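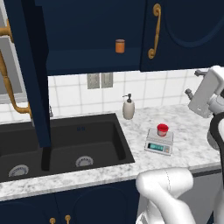 韦勒里亚公布厨房作业机械臂采购计划,首批设备定为八套

韦勒里亚(Welleria)居家照护服务中心于4月24日发布通知,公布厨房作业机械臂及配套仿真软件的采购安排。通知明确,项目分两个阶段实施,第一阶段以仿真环境验证为主,第二阶段采购实体设备。首批实体设备数量定为八套,配置于中心下属的六处照护公寓,其中两处公寓各配两套,其余四处各配一套。

仿真验证先行

根据通知,第一阶段工作已于2月启动。中心设备规划处在仿真软件中搭建了与照护公寓户型相近的厨房环境,包括台面、双槽水池、吊柜、地柜及常用小件物品,并在其中安排机械臂执行取放、开关柜门等作业。规划处表示,采用这一做法的主要考虑,是在签订设备合同之前,先行掌握机械臂在狭窄厨房内的可达范围和与柜体之间的干涉情况,减少到货后返工改造的支出。

柜门开启后的占位是验证工作的重点之一。仿真厨房的吊柜位于水池上方,左侧柜门打开后垂向水池一侧,对水池上方的空间形成遮挡;柜内搁板上放置一只带盖的橙色小罐,台面上另有皂液器和电子厨房秤,秤上放有一只红盖小容器。机械臂自台面右侧伸入。规划处认为,此类布局在照护公寓中较为常见,机械臂的安装位置、臂展和夹爪开合尺寸均应据此提出要求,不宜直接沿用供应商样本中的标准配置。

第一阶段计划完成仿真作业1,049次,覆盖不同的物品摆放位置和柜门开启角度。截至通知发布时,已完成234次,其余部分将在第二阶段招标文件定稿前完成。规划处说明,仿真作业的记录将按任务类别归档,作为编写技术参数的依据,不作为对任何供应商产品的评价。

预算编制与分项

通知对预算编制作出具体规定。本项目经费列入中心设备购置专项,按软件许可、实体设备、厨房改造、人员培训和维护保障五个分项单独编报,各分项之间原则上不作调剂。确需调剂的,由设备规划处提出书面说明,报财务处审核后执行。

软件许可分项包括仿真软件的使用授权、厨房场景模型的制作与更新,以及必要的计算设备租用。考虑到实体设备投入使用后仍需对新增任务进行事前验证,中心决定保留仿真环境,不在第一阶段结束后停用,相关费用按年度列支。

厨房改造分项主要用于台面边缘加固、供电线路调整和柜门五金更换。规划处在前期勘察中注意到,六处公寓的柜门拉手样式不一,既有弯曲的长拉手,也有小型圆钮,对夹爪的抓握方式提出了不同要求。通知要求,各公寓应在报送改造需求时附拉手样式及安装尺寸;凡可通过调整夹爪或作业程序解决的,不列入改造范围。

维护保障分项须在采购阶段一并谈定。通知指出,以往部分设备采购仅比较购置价格,对易损件更换、软件升级和故障期间的替代安排约定不足,导致后续支出难以控制。本次采购要求投标方分别列明夹爪、线缆、外壳等部件的更换周期和单价,并承诺在合同期内不因软件版本升级另行收取费用。

供应商征询情况

中心目前已就技术可行性向洛内罗(Lonero)、阿兰戈(Arango)和曼蒙特(Manmont)三家单位进行书面征询。征询内容包括机械臂在家用厨房内的安装方式、可承载重量、与现有仿真模型的兼容程度以及紧急停止装置的设置。三家单位均已回函,有关材料由规划处统一保存。

通知强调,征询属于前期调查,不构成采购承诺,未参加征询的单位同样可以参加正式投标。招标文件不得以某一单位的回函内容作为限定性条款,技术参数应以中心自身的仿真记录和现场勘察结果为准。

设备规划处负责人莱夫·布林约尔夫斯多蒂尔(Leif Brynjólfsdóttir)在项目说明会上表示,厨房是照护公寓中物品最杂、空间最紧的区域,设备选型必须从具体作业出发。“一件设备能否伸到柜内搁板,柜门打开以后手臂从哪里进入,台面上的小件物品如何避让,这些问题应当在写参数的时候就回答清楚,而不是等设备装好以后再去调整住户的厨房。”

她同时指出,仿真结果与实际使用之间存在差别,台面反光、容器表面湿滑、物品重量不均等情况,需要在实体设备上另行测试。为此,预算中单列了现场测试时间,测试期间的设备运输、安装和拆卸费用由中标方承担。

评审与验收要求

按照通知,正式招标采用综合评分方式。评审内容分为作业能力、安全措施、维护条件和报价四个部分,其中安全措施设为否决项,不符合要求的投标不进入后续评分。安全措施主要审查机械臂在有人靠近时的减速与停止功能、夹持力上限、断电后的姿态保持,以及住户本人能否方便地触及停止按钮。

作业能力评审分为仿真和实机两个环节。投标方须先在中心提供的厨房模型中完成指定任务,再携带实机到场完成同类任务。指定任务包括从吊柜内取出小型容器并放至台面、将容器移离厨房秤、关闭柜门等。任务清单随招标文件一并发布,投标方可在规定时间内提出疑问,中心的答复将同时发送全部投标方。

验收按公寓逐处进行。设备到货后先作外观和配件清点,再进行空载运行和带载运行,最后由照护人员在日常工作条件下试用。试用期内发生的故障,应逐次登记发生时间、所执行任务和处理结果。任何一处公寓未通过验收的,该处设备款项暂缓支付,不影响其他公寓的验收进度。

人员与住户安排

通知要求,各公寓应指定专人负责设备的日常开关机、表面清洁和故障报告,并在设备安装前完成培训。培训内容由中标方提供,经规划处审定后使用,须包含手动移开机械臂和紧急停止的实际操作。夜班人员不得因排班原因免予培训。

设备仅安装于住户已书面同意的厨房。住户可随时提出暂停使用或拆除,相关费用不由住户负担。公寓管理人员应向住户及其家属说明设备的作业范围,不得将设备的安装与照护等级评定或房间调配相联系。

中心已要求各公寓核对厨房平面尺寸,重点复核吊柜底面与台面之间的净高、水池边缘至墙面的距离以及墙面开关和插座的位置。尺寸资料有变动的,应及时报送规划处更新仿真模型。已列入其他维修计划的厨房,应注明施工内容,避免重复编报费用。

后续进度

第一阶段仿真作业全部完成后,设备规划处将编写技术参数初稿,交照护服务处和财务处会签。会签意见汇总后形成招标文件,按中心采购办法公开发布。八套设备分两批交付,首批交付的公寓由规划处根据改造进度确定,另行通知。

各公寓对预算分项、改造范围或培训安排有疑问的,可书面向设备规划处提出。供应商的技术咨询统一由中心采购窗口受理,各公寓不单独接待供应商来访,也不自行接受设备试用或赠送。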